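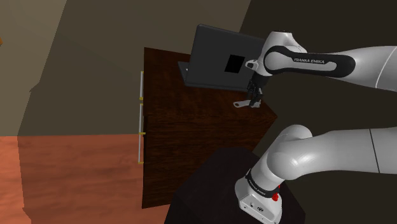 The arm and a spanner-like tool on top of the cabinet, in the simulated room.

Bench notes: living with the arm

Hello again from the Forkberg workshop! A few of you asked how we're getting on with the new robot arm, so I've bagged this corner of the newsletter to tell you.

The big change for me is how much of the job now happens on a screen. Before the arm does anything on the bench, we try it in the simulator, with a cabinet and a laptop to work around (very like my own desk, minus the mugs). The laptop matters. Picking up a small flat tool is one thing, and doing it with somebody's computer right behind the gripper is quite another.

We have 3,322 runs saved since July, and I've watched far more of them than is good for me. I used to spend my mornings laying out tools for the repair benches. Now the arm is down to do that on 2 of the 5 benches, and I write up which grips look safe and which make me wince. It's a nicer job in some ways, and my back is certainly pleased, but I do miss the chat that went with walking round. We've moved the tea break earlier to make up for it.

The Flumier lot are a bit worried about hours, and I don't blame them. What we've been told is that rotas stay as they are while Kettani finishes the training sessions, and I'll pass on anything more when I hear it. If you'd like a go at the simulator, put your name on the sheet by the Toveo lockers. You don't need to know any programming, I promise (I certainly didn't!).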